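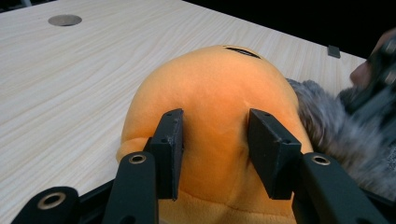
School of Nursing and Midwifery, University of Flunham

Thursday, March 2, 2023

A new course in children's community nursing will open at Flunham in the autumn. It is aimed at registered nurses who already work with families at home and want a postgraduate award without leaving their posts.

The course will be taught over two years, part time, with one study day a fortnight on campus. The rest of the teaching is online. Placements will be shared between Monow General Hospital and the district teams that cover the villages to the north of the town.

Students will complete eight modules. They cover long-term breathing problems, feeding at home, pain in young children, medicines, safeguarding, and the move from children's to adult services. The last two are a research methods module and a written project based on the student's own caseload.
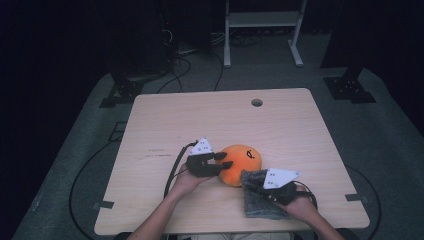 Funding and places

The Zein Fund has agreed to pay the fees of the first group in full. Each student can also claim £500 a year towards travel, paid in two parts. Nurses coming from outside the county should check with their employer before applying, as study leave rules differ.

The School asked local nurses for their views last year and had roughly 600 replies. Most wanted more teaching on feeding and on talking to brothers and sisters of a sick child. Both subjects were added when the course was approved in February.

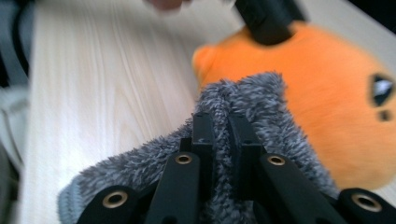 Grey and orange plush toys at the table.

Placement records will be kept on Kuto, the online logbook already used by the School's undergraduates. Mentors at Monow who have not used it before will be given a log-in and a short training session in the summer. 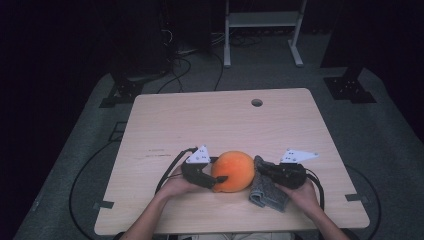 Hands at work on the wooden table, with the orange ball.

Applications are made through the postgraduate office, which also has the full entry requirements. Applicants need current registration and the written support of a line manager.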